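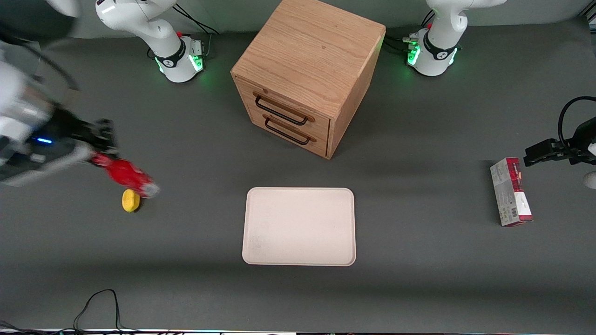 Bench layout, right arm moving, cabinet between the two bases.

Right arm drops off the network mid-motion, left arm never does

Posted by Wayne Bunting in Home and Shared Workshop Builds

I have two arms on a gray bench at the Himby shared workshop, bases at the back with a small two-drawer oak cabinet between them. The task is simple: open a drawer, put an item from the table in it, close the drawer. Control software is Stidusum on a desktop under the bench, one Ethernet port per arm through an unmanaged switch.

The right arm faults out during fast moves. The log gives "communication timeout" and the arm holds position until I clear the fault and re-enable. Slow moves are fine. I ran 1,109 cycles in June at reduced speed without a single timeout. At full speed it faults within 30 cycles, nearly always while the arm is reaching out over the left side of the table with something in the gripper.

Already tried:
Swapped the Ethernet cables between arms. Fault stayed with the right arm.
Swapped switch ports. Same.
Reinstalled Stidusum. Same.
Ran with the gripper empty. Fewer faults, but still there.

Both arms are on 192.168 addresses, static, no conflict that I can find. The gripper cable on the right arm is looped along the upper section and tied in two places. Is this a controller problem or wiring? I would like to know before I pull the base off the bench.

Kári Lund
Wiring, most likely the gripper cable. You have ruled out the network side with the swaps. A fault that depends on speed and on one region of the workspace points to a conductor that opens when the cable is pulled.

Check whether the timeout comes from the arm or from the gripper. In Stidusum both appear under the same message unless verbose logging is on. If the gripper's bus drops, the driver stops the whole arm, and it looks like an arm fault.

Then, with the arm powered down, move it by hand to the pose where it faults and look at the slack at the wrist connector. Measure continuity on each conductor while a second person flexes the cable. I had one that read perfectly until the last joint was near its limit. Move the tie nearest the wrist back a little so the loop can open — a tie close to the connector puts all of the bending into the crimp.

I would leave the base where it is for now.

camine_user
had this on mine, new switch fixed it. cheap ones overheat

Esfahani
A switch fault would have followed the port when he swapped them, so I would put that one last. Agree with Kári on the logging. Also compare payload settings between the two arms. If the right one is set too low you get following errors at speed, and some older driver versions report those as timeouts.

Wayne Bunting
Verbose logging on. It is the gripper bus, every time. Payload settings match. One conductor goes open when I bend the cable at the wrist connector. Replacement cable ordered, and the tie has been moved back. Will post the cycle count once it is fitted.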